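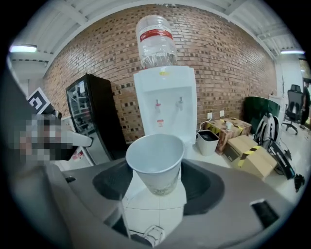
The water corner, with a paper cup. The tap with the red tip is for hot water.

Water Corner: Frequently Asked Questions

Graststead Shared Workspace, ground floor

I wrote this page after many members sent me the same questions by e-mail. If your question is not answered, please write to me and I will add it. — Bent Zoëga, house office

Where do I find drinking water?

The water dispenser is at the brick wall. It is a white machine with a big bottle turned upside down on the top. Everybody who has a desk, a day pass or a meeting with a member may drink from it. You do not need to ask, and you do not need to pay.

Which tap is hot?

The one with the red tip. The other tap is all white, and it gives water at room temperature. We do not have chilled water in this corner. Members ask for it every summer and I understand them, but the cooling model was too loud for the people who make phone calls near the wall.

How hot is the hot water?

It is hot enough for black tea and for instant coffee or soup. For some kinds of tea you may want it a little hotter, and in this case please use the kettle in the upstairs kitchen. The water can burn your skin, so put the cup on a steady place before you fill it, or hold it low and away from your fingers. Children must not use the hot tap alone.

The hot tap gives only warm water. Is it broken?

Probably not. If several people made tea before you, the small tank inside needs time to heat again. Wait ten minutes and try once more. If it is still only warm after this, look if the plug is in the wall. The outlets are beside the dispenser, and sometimes a person takes the plug out to charge a laptop. Please never do this. There are outlets at every desk.

Can I use the paper cups?

Yes. They are meant for visitors first, but members can take one when they forgot their own mug. One cup is enough for the whole day if you write your name on it. We used 1,265 cups between the spring and November, and I would like this number to become smaller.

Are the paper cups good for hot drinks?

They are, but the wall of the cup is thin and you will feel the heat. Fill it to two fingers under the rim. Some people put one cup inside another. It works, but then you use two cups, so I would ask you to bring a mug if you drink tea often.

Do not leave tea standing in a paper cup for the whole afternoon. The bottom becomes soft and then there is a brown ring on your papers. I know this from my own desk.

Where do I throw the used cup?

In the general waste, after you have poured out the rest of the drink. The cups have a thin coating inside, and our waste company does not accept them with the paper. Please do not put a cup with liquid in any bin. The bag leaks when it is carried through the hall, and the floor must be washed again.

Can I leave my own mug near the dispenser?

Please take it back to your desk or put it in the upstairs kitchen. Mugs which stay in the corner in the evening are collected in a blue crate in the house office. At the end of the month we give away what is left in the crate.
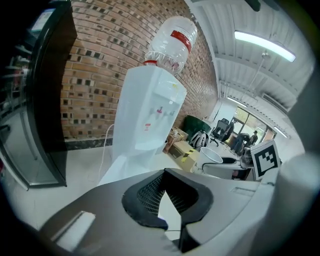
The same is true for bottles, tea boxes and spoons. The corner is small and people walk past it to reach the desks at the window, so the way must be free. If you are waiting for the hot water, stand a little to the side and let others go by.

Who changes the bottle?

Any member who can lift it safely. A full bottle is heavy, so if you have a bad back or you are not sure, please do not try — come to the house office and one of us will do it. It is not a shame to ask.

How do I change it?

First switch off the heating with the switch on the back. Wipe the neck of the new bottle with a clean paper towel. Lift the empty bottle straight up; a few drops may fall, this is normal. Remove the sticker from the cap of the new bottle, but leave the cap itself on. Turn the bottle over in one movement and set it down on the opening. You will hear air going up.

Let some water run from the hot tap until it comes without air, and only then switch the heating on again. If the tank is heated without water, it can be damaged. We had this once, and the repair took 2 weeks.

Where are the full bottles, and where do the empty ones go?

Both are in the storage room behind the stairs. Full bottles stand on the left and empty bottles lie on the right. Our supplier, Utora, takes the empty ones back, so please do not throw them away or take them home for your garden. Each missing bottle is charged to the house.

Can I fill a big sports bottle?

Yes, if the bottle on the dispenser is not nearly empty. A normal bottle of 700 ml is no problem. For canisters and for watering plants please use the sink. The tap water in the building is good, and the plants do not notice any difference.

How often is the dispenser cleaned?

The outside and the taps are wiped every evening. A technician from Tapley comes to clean the inside and change the seals. If you see something in the water, or if it has a strange taste, stop using it and tell us on the same day.

I spilled water on the tiles. What should I do?

Please dry it immediately. There is a mop in the storage room, and wet tiles are very slippery. If the water came near the outlets, do not touch anything and call the house office.

I want to order bottles for an event. Is this possible?

It is possible, if you tell us one week before. Write how many guests you expect. For the Foleo open evening we had around 176 people and one dispenser was not enough, so now we borrow a second one for every large event. Cups for events are paid by the organizer.

Whom do I contact?

The house office is beside the main entrance, and it is open until 5 p.m. After this time, leave a note in the letter box on the door with your name and your desk number.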